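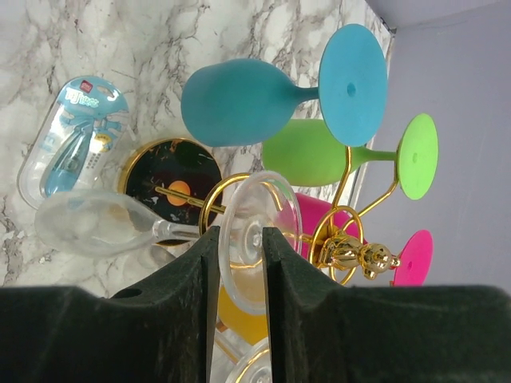

Home | Kitchen | Workshop | Tips

21 January 2019
By Pouran Daneshvar

Robot arms and stemware get on better with a few house rules, and ours at Clurby are short. Pad the fingers before they go near a glass. Felt does nicely, as on our pair, and it wants a look every 30 runs. Take hold by the stem or foot and leave the bowl alone. A clear glass lying on marble is a swine to spot, so practise on the bright silicone ones first.

Keep your own hands out while both arms are live, however slowly they seem to be going. My fingers have not been felted.

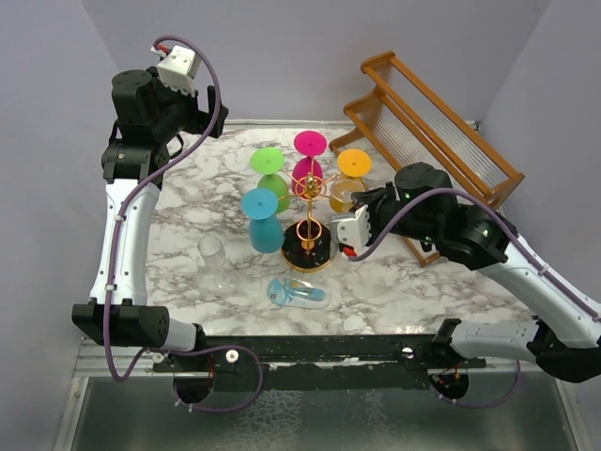
Gold stand in the middle, one arm to each side.

Cables get checked before power goes on. Grumbling is permitted throughout.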